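From: Ruba Qaisi
To: Nodeswood household list
Date: 23 May 2021
Subject: Re: Re: tablecloths, wipe-clean vs proper cloth

Marlina Ismail wrote:
> I've had the Alta wipe-down one on our kitchen table since before
> the baby and I wouldn't go back. One swipe and the curry is gone.
> Tracey says the same. You can put anything on it, it doesn't
> stain, and you never have to iron the thing. Ruba, you've been
> looking for a year now, just get one.
>
> Also, has anyone tried keeping the washing-up basin off the
> counter altogether? I'm short of space.

Marlina, I'm glad it works for you, but "doesn't stain" is what they said about the last one I bought, and turmeric had other ideas. I had that cloth for two summers. By the end it had a yellow ring the size of a saucepan and a smell when the sun got on it. The seller told me to try bicarb. I tried bicarb. I now had a yellow ring with a slightly paler middle.

My other complaint is the patterns. If you want a plain colour you pay double, and if you want flowers you get all of them at once. I don't mind a big flower, mind you. A busy pattern hides crumbs better than plain white ever will, and pink is kinder than cream in a kitchen where people cook. What I do mind is a hem that curls up after a month so that whatever is under it shows along the front. 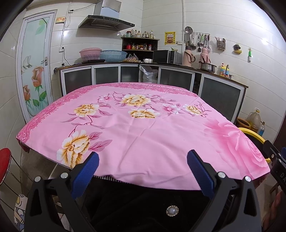
As for putting a second cloth underneath, Rostislav swears it stops the top one sliding. I've yet to see it. When I tried, both of them slid, only now there were two to straighten. If somebody has a table where this works I'd like to know what the under cloth is made of and whether the top is taped or clipped. Peter mentioned clips in his post last month (message 1357 in the archive, if you want to dig), but he never came back to say if they held.

On the basin: I keep mine on the cooktop when I'm not cooking, same as half the people I know. It's flat, it's close to hand and it would otherwise be wasted space. Before anyone writes in, yes, I check that it's switched off. I don't trust the child lock, so I go by the switch at the wall. Plastic and a cooktop are not friends and I wouldn't leave a basin there if there were kids in the house who like buttons. For you, Marlina, I'd say a hook on the inside of the sink cupboard, provided the door is deep enough. Measure first. The hooks in the Brodinau catalogue stick out further than the drawing suggests.

I'm also not convinced by the frosted glass cupboard doors Tracey was praising. They look tidy from the other side of the room, I'll give her that. Up close you're still wiping fingerprints, and you can't see which shelf the rice is on either, so what was the glass for?

Has anyone washed a printed cloth more than 99 times, or near enough, and still had the flowers at the end of it? I don't want to hear from people who bought theirs in May.

Ruba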